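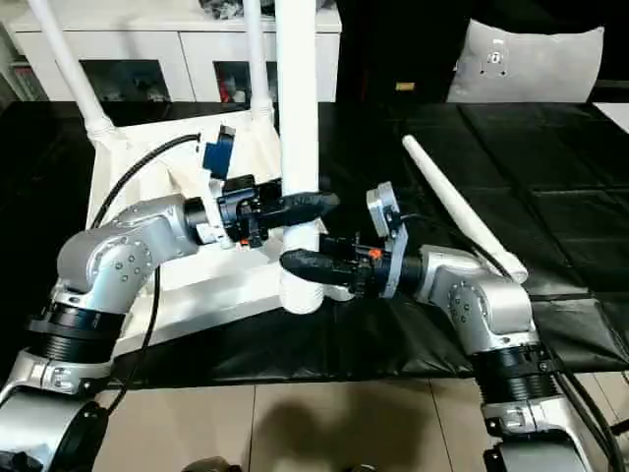
Home & Garden > Outdoor Parties

Feeding a big family crowd in the backyard, tables and everything else??

Posted by Jhair Quintero, 11 December 2024

Okay, I know it's way early, but my mom has already started calling people so I need to get my head around this. My grandparents' anniversary is in June and I opened my big mouth at Thanksgiving and said we could do it at our place in Omlow. It's an old house (1915, with the plumbing to match) and the yard is long and kind of narrow and slopes down toward the back fence. My mom's list is at 114 people. I have hosted Thanksgiving for nine.

Things I'm worried about, in no order: where everybody sits, keeping the food hot, the one downstairs bathroom, and my uncle's speaker. We own one picnic table and a card table. The rental place quoted me $135 just for the delivery and pickup part, before a single chair, and I kind of choked on my coffee. Can I get away with buying those cheap plastic patio tables and reselling them after? Or do people just stand around and eat at these things? My grandparents are in their eighties so they for sure can't stand.

Also we're doing pork shoulder because that's what Grandpa wants, and that part is not up for discussion lol. Any help from people who've done this would be so appreciated!

Abelardo Huaranga

Oh boy, I have done this twice, once for a graduation and once for the Huaranga reunion, and the second time went so much better that I feel like I should pass it on.

Don't seat 114 people. Seat maybe half. Folks eat in waves, kids eat on the grass whatever you do, and there's always a crowd that hangs around the grill with a plate in one hand. Put the real tables with the real chairs up close to the house on the flattest part and save those for the grandparents and their friends. Shade matters more than you'd think in June - we had my aunt's whole church group pick up their chairs and move into the garage at one in the afternoon, and they stayed there till cake.

Food, I'd cook the pork shoulder the day before. I know, I know, but it reheats great if you keep the juices, and you will be a much nicer person on the day. Pull it while it's warm, pack it in foil pans with the drippings poured over, cover it tight, and into the fridge (shallow pans so it cools fast). Next day, oven at 300 with the foil on until it's steaming all the way through, and then straight into a cooler with no ice and some old towels around the pans. A good cooler will keep it hot for hours. Check it with a thermometer now and then and don't let it slide under 140.

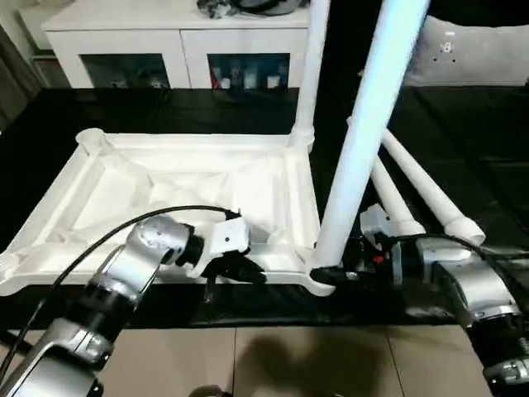 For sides, let people bring them, but give out assignments or you get eleven potato salads. I made a list by last name, A through F bring salad and so on, and it worked fine apart from one cousin who got divorced and wasn't sure what she was supposed to bring. I bought the buns, drinks and ice myself. Get twice the ice you think, then send somebody for more at three o'clock.

The bathroom: rent a portable toilet. Just do it. With plumbing that old you do not want to be the person on the phone with a plumber on a Saturday while the toasts are going on. Put it down the side of the house, not by the back fence, because they have to be able to get the truck hose to it. Ours had a little sink in it and my mother-in-law still brings it up as the best part of the day.
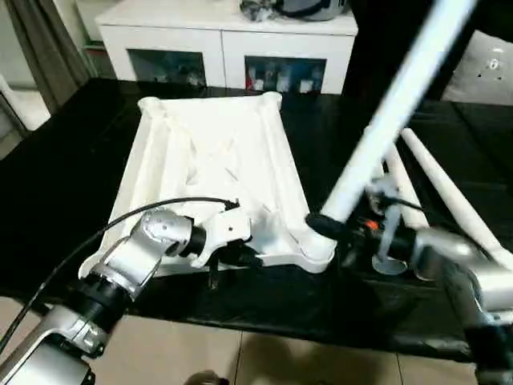 On buying tables, I say yes to a few of them, and borrow the rest. Ask neighbors, ask your church or the fire hall, ask whoever in the family camps. The plastic ones vary a lot, and the tops all look alike in the store, so flip one over before you pay. You want ribs molded in underneath, like the white piece in the photo with the diagonals crossing in an X, and a good raised edge. I had a couple with nothing under the top but air, and they sagged in the sun as soon as the drink tubs went on. With your slope, bring shims too. Paint stir sticks snapped in half are perfect and the store gives them to you free!

The speaker I can't help with. We have an uncle too.

Murkow

just rent the tables. split the delivery with your mom and the aunts, its not that much per person. we got ours from Harnar and they set up the chairs too

Jhair Quintero

Thank you both!! The cooler thing is blowing my mind a little, I'm going to try it with one pan over Christmas and see. And I texted my mom about the assignments by last name and she said half the list has the same last name as us, so I guess we'll go by first name. Going to call the toilet people tomorrow.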